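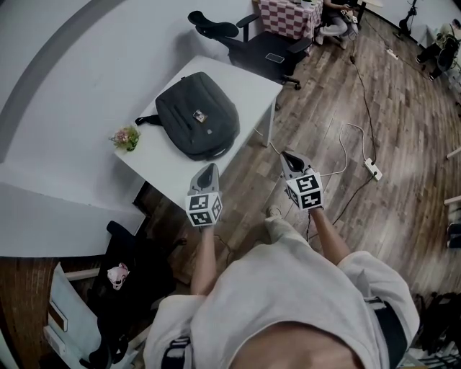
Abb. 1: Aufnahmeplatz mit Rucksack auf dem weißen Tisch, Kopfperspektive. Beide Handgreifer tragen Markerwürfel.

Zwischenbericht Arbeitspaket 2: Erhebung von Demonstrationsdaten
Projekt Andon
Stand: 3. April 2018

1. Gegenstand
Arbeitspaket 2 liefert die Demonstrationen, aus denen das Lernverfahren in Arbeitspaket 3 beidhändige Greif- und Ablagebewegungen ableiten soll. Die Vorführung erfolgt durch Personen mit zwei Handgreifern, ohne Roboter. Die Greiferposen werden aus den Markerwürfeln in der Nähe der Griffe bestimmt.

2. Stand der Erhebung
Der Aufnahmeplatz am Standort Ferreira ist in Betrieb. Bislang liegen 95 verwertbare Demonstrationen vor. Weitere 10 wurden nach der Sichtung verworfen, überwiegend wegen länger verdeckter Marker beim Überkreuzen der Arme. Die verworfenen Aufnahmen bleiben gespeichert, gehen aber nicht in den Trainingsdatensatz ein.
Bearbeitet werden derzeit Aufgaben mit Taschen und Rucksäcken. Gegenüber den starren Objekten der Vorphase ist die Streuung der Griffpunkte deutlich größer. Als Griffpunkt ist im Protokoll bevorzugt die Trageschlaufe vorgesehen, Abweichungen werden bei der Annotation vermerkt.

3. Datenqualität
Die Posenschätzung ist stabil, solange mindestens eine Würfelfläche vollständig sichtbar ist. Kritisch sind Bewegungen dicht am Körper und unterhalb der Tischkante. Für diese Abschnitte wird die Trajektorie interpoliert und im Datensatz gekennzeichnet. Über die maximal zulässige Länge interpolierter Abschnitte ist mit Arbeitspaket 3 noch zu entscheiden.
Möblierung und Hintergrund werden zwischen den Aufnahmeblöcken nicht vereinheitlicht. Die Variation ist laut Antrag erwünscht.

4. Abweichungen vom Arbeitsplan
Die Lieferung der Ersatzgreifer durch Flaton verzögert sich um zwei Wochen. Die Aufnahmen laufen mit dem vorhandenen Satz weiter, ein Parallelbetrieb am Standort Clornetance ist bis dahin nicht möglich. Auswirkungen auf den Meilenstein werden nicht erwartet. Mehrkosten sind nicht entstanden.

5. Nächste Schritte
Im April folgen die Annotation der vorliegenden Demonstrationen und die Übergabe eines ersten Teildatensatzes an Arbeitspaket 3. Das Aufnahmeprotokoll wird um eine Vorgabe zur Ausgangshaltung der Arme ergänzt. Die Kalibrierung der Kopfkamera wird künftig vor jedem Aufnahmeblock geprüft und das Ergebnis zusammen mit den Rohdaten abgelegt.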